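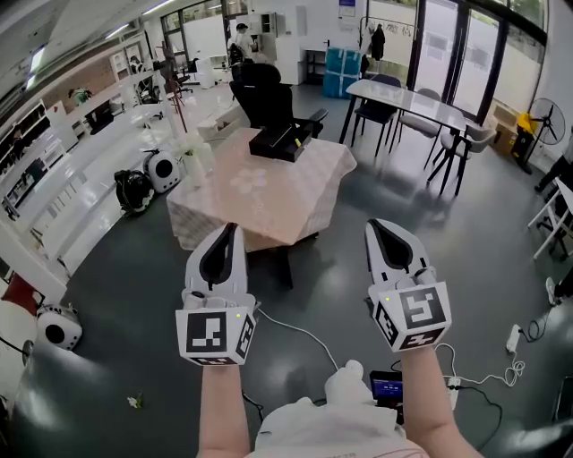 Table with white flowers and a floral cloth

Projects > Ledger data > Stimusen > README

Search this site Go

Stimusen: invoice settlement records from a permissioned ledger

Stimusen is a set of settlement records for tokenized invoices. The records come from a test network run by Hasico and Grandisari, with Villalba acting as the paying agent. Each row is one event in the life of an invoice token: issue, transfer, part payment, full payment, cancellation or dispute.

The data is meant for people who work on reconciliation, late payment models or ledger audit tools. It's too small for training anything large, and the amounts have been scaled, so don't use it to estimate market size.

What is in the package

events.csv – one row per ledger event
parties.csv – one row per participant, with names replaced by codes
invoices.csv – one row per invoice token
bank_side.csv – the matching entries from the paying agent's own books
notes.txt – known problems, added to as we find them

All files are UTF-8, comma separated, with a header row. Amounts are in minor units (cents) and stored as integers. Times are UTC. The network ran on a local clock for the first part of the test and the conversion was done afterward, so events near midnight may carry the wrong calendar day. The order of events within one token is still right.

Participants

There are 19 parties in the data. Of these, 4 are funders, and the rest are suppliers or buyers. A party can be a supplier on one invoice and a buyer on another. The role column in parties.csv gives only the main role, so use seller_code and payer_code in invoices.csv if you need the role for a given token.

Main columns in events.csv

event_id: unique within the file. Gaps are normal.
token_id: joins to invoices.csv.
event_type: one of the 6 types listed at the top.
from_code, to_code: the parties before and after the event. Both are filled for transfers. For issue events, from_code is blank.
amount: the amount moved by this event, which can be less than the face value.
block_height: the block in which the event was written. Several events may share a block.
agent_ref: the reference used by the paying agent. Blank if no cash moved.

How the two sides match

Join events.csv to bank_side.csv on agent_ref. Most cash events have exactly one bank entry. Part payments sometimes have two, where the agent split a payment across accounts. In that case the bank amounts should add up to the ledger amount. If they don't, check notes.txt first. The fee was taken out of the payment on early invoices and charged separately later on, and we have left both forms as they were.

A bank entry with no ledger event is a manual correction. We kept these in. Removing them makes the match rate look better than it was.

Late payment

An invoice counts as late if full payment is recorded more than 10 days after due_date. The grace period was written into the participant agreement and isn't a general rule. If you prefer another cutoff, compute it from due_date and the event time and ignore the is_late column.

Disputed invoices have is_late left blank, even where the dispute was settled and the invoice was paid in full.

Known problems

- Cancellation events written by the first version of the contract have no reason code.
- Some tokens were reissued after a typing error in the face value. The old and new tokens are linked by replaces_token, but only from new to old.
- One funder left the test early. Its tokens were moved to another funder in a single block, which shows up as a spike in transfers in June. It isn't trading activity.
- block_height restarts once. Sort by event time, then by event_id.

Privacy

Party names, invoice numbers and free text were removed before the files left Hasico. Amounts were multiplied by a fixed factor that is not published. Please don't try to work out who the parties are.

Changes

The current version fixes the sign on refunds in bank_side.csv and adds replaces_token. Results from the older files will differ slightly for anything that uses net cash.

Contact

Ottmar Fröhlich looks after the ledger files. Horacio Troncoso looks after bank_side.csv and the matching. For errors, please send the event_id or agent_ref and the version of the package you used – without these we usually can't find the row.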